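# Replacing a full fuse panel in a detached garage: subpanel size and where to mount it

**Posted by Charoen Klinhom**
Wednesday, February 12, 2025

We bought a house in Zikville in November and the detached garage still has an old screw-in fuse box. It has two circuits, one for the lights and the door opener and one for everything else. The "everything else" fuse blows any time my wife runs the shop vac while the space heater is on.

I would like to put in a small breaker subpanel. What I know so far:

- The garage is 60 feet from the house, measured along the path the old conduit takes.
- The main panel in the house is 200 amp and has open spaces.
- The existing feed is two hots and a neutral in metal conduit underground. I do not see a separate ground wire.
- The garage has no water and no plans for any.

I got one quote from a local outfit and it was more than I expected, $1,130 just for the panel swap, with the feeder extra "if needed." I'm allowed to do my own work here with a homeowner permit. I have replaced outlets and switches and ran one new circuit in our last house, which passed inspection.

What size should I go with, can I reuse the old feed, and does it matter where in the garage the new box goes? The old one is behind where I want to put shelves. I'd also like to know if I need a ground rod out there, because the neighbor says yes and the guy who gave the quote never mentioned it.

---

**Meenakshi Pinto**

Start with the permit office before you buy anything. They will tell you which code year they are on, and some of the answers depend on that. Mine handed me a two-page sheet on detached garages that covered most of what I was going to ask.

Size: for lights, a door opener, a heater and a vac, a 60 amp feed is plenty. People do put in 100 amp panels and feed them from a 60 amp breaker in the house. That is fine. The panel rating only has to be at least as big as the breaker feeding it. You get more spaces that way and the price difference at the store is small. Do your load calculation anyway, the inspector may ask to see it.

The old feed: probably not, or at least not as it is. A new subpanel in a separate building needs four conductors, so two hots, a neutral and an equipment ground. Metal conduit can sometimes count as the ground if it is continuous and in good shape, but underground steel that has been there since the fuse box went in is often rusted through somewhere. You can't tell from the ends. If the conduit is sound you may be able to pull the old wire and pull four new ones through it. If the old wire won't move, you have your answer.

Ground rod: your neighbor is right. A detached building fed by a feeder needs its own grounding electrode. Usually that means two rods at least six feet apart unless you can prove one is good enough, and it is less trouble to drive two. The rods connect to the ground bar in the subpanel. They do not replace the ground wire in the feeder. You need both.

Neutrals and grounds stay separate in the subpanel. Take out the green screw or the strap if it comes with one, and buy a ground bar if the box doesn't include it. Many don't. This is the thing people fail on.

You also need a way to shut the building off. A main breaker in the subpanel is the simple way to do it.

Location: you need clear working space in front, 30 inches wide (or the width of the panel if it is wider) and 36 inches deep, with headroom up to six and a half feet. So it can't be behind shelves, and it can't be over a workbench either. I put mine next to the side door.

---

**Barrett Hutchins**

just run a heavy extension cord from the house for the heater. did it for years at my old place in Sellham and never had a problem

---

**Divya Suvarna**

Please don't use an extension cord as permanent wiring for a heater.

I agree with Meenakshi on nearly all of it and want to add a few things from doing this job last year. Mine was a longer run than yours.

If you have to dig, call for utility marking first. It is free and it took a couple of days here. Depth depends on what you bury. PVC conduit has to be 18 inches down, rigid metal can be 6, and direct burial cable is 24. I went with PVC because it is cheap and light and I could glue it up alone. Rent the trencher for a half day. I dug the first stretch by hand and wish I hadn't.

Go one size up on the conduit. Four wires will fit in a 1 inch pipe on paper, but pulling them around two sweeps is a different matter. I used 1 1/4.

On distance, 60 feet is short. Voltage drop is not going to be an issue with a 60 amp feed, so don't let anyone sell you bigger wire for that reason.

Then the box itself. Count your circuits, then buy something with more spaces than that. I would give the heater its own circuit, put the opener and lights on another, and have two for outlets on opposite walls. Garage outlets need GFCI protection, either at the outlet or with a GFCI breaker.
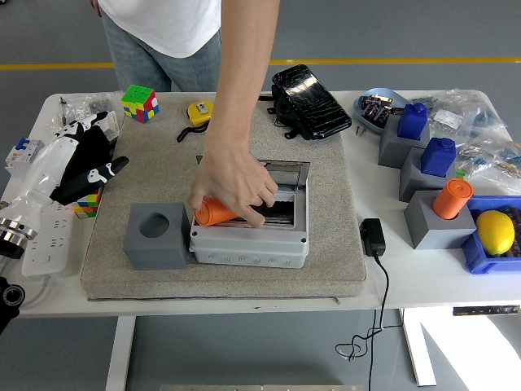 Before hanging any enclosure, decide which side your wires are going to enter and open only those holes. It applies to the steel panels and also to the small plastic ones people use for a single disconnect or a few breakers. The light gray one on the carpeted board has its row of round knockouts along the front face and metal rails inside, and with the clear cover up like that you can get at all of it on a table at a comfortable height. I would do the same with yours. Punch the knockouts from the outside, twist the slug off with pliers, and fit the connectors while you can still turn the box around. If you open one by mistake you have to plug it with a proper closure, and tape doesn't count. Once it is on the wall with the feeder coming in, the bottom holes are hard to reach and you will be doing it on your knees.

Torque the lugs. There is a number on the label inside the door and my inspector did check. I borrowed a torque screwdriver from my brother-in-law for that.

As for the quote, $1,130 for a panel swap without a feeder seems high to me, but prices vary a lot by area. My materials came to some $600, and that included the rods, the wire and the PVC but not the trencher. Ask for a second quote that has the feeder and the grounding written in. If the first person never brought up the rods, I would want to know what else was left off.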